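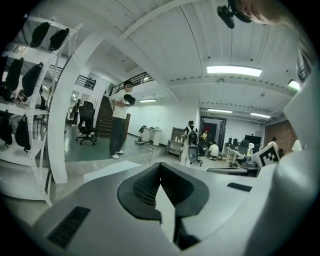

Archana Lodhi has argued that the light industrial unit ought to be studied as a building type in its own right, and that histories of industry pass over it too quickly on the way from the mill to the office park. Most writers on the subject treat it more briefly, as a late and simplified form of the single-story factory.

A light industrial unit is a plain, low building, or a section of one, rented or sold for small-scale making, repair, storage, testing or packing. It is usually one tall story high, with a concrete floor, a loading door and a small office or washroom. Units are often built in rows with shared side walls and a common yard.

Origins

Early factories were built on several floors, partly so that machines could be driven from one central engine by shafts and belts. Once each machine could have its own electric motor, there was less need to stack the work around a single source of power. Single-story buildings spread, mostly on cheaper land at the edge of towns. Trucks helped the change along, as a site no longer had to be next to a canal or a railroad siding.

Smaller firms at first made do with parts of older buildings. Estates of purpose-built small units came later. The Clarkis estate in Gaston opened with 2 rows of units facing a shared yard, the smallest of them 1,246 square feet in area. A later phase, known as Cuevas Yard, had larger units of 2,060 square feet, each with its own loading door.

Construction

The usual structure is a steel frame with a shallow pitched roof. Walls may be of block, brick, metal sheet or a mixture. Ribbed or corrugated sheet is common for roofs because the folds make a thin sheet stiff enough to span between supports. In older units the sheets and beams are often left exposed inside. Newer ones tend to have insulated panels, which cut heat loss and the drumming noise of rain.

Inside walls are often painted white to spread the light. Fluorescent fittings were standard for decades and remain in many units, although LED fittings have replaced them in a large share of newer or refitted buildings. Some roofs also have clear panels to let in daylight. These can become brittle with age and are a known hazard to people working on the roof.

Use and tenure

Tenants include printers, joiners, food packers, car repairers, laboratories and gyms. Leases are commonly short, and a single unit may pass through several trades. At Gaston, a unit fitted out for the upholstery firm Jamell was later let to a bakery, which kept the partition walls and replaced the floor drains.

Local planning rules generally limit noise, fumes and night deliveries, especially where housing has been built close by.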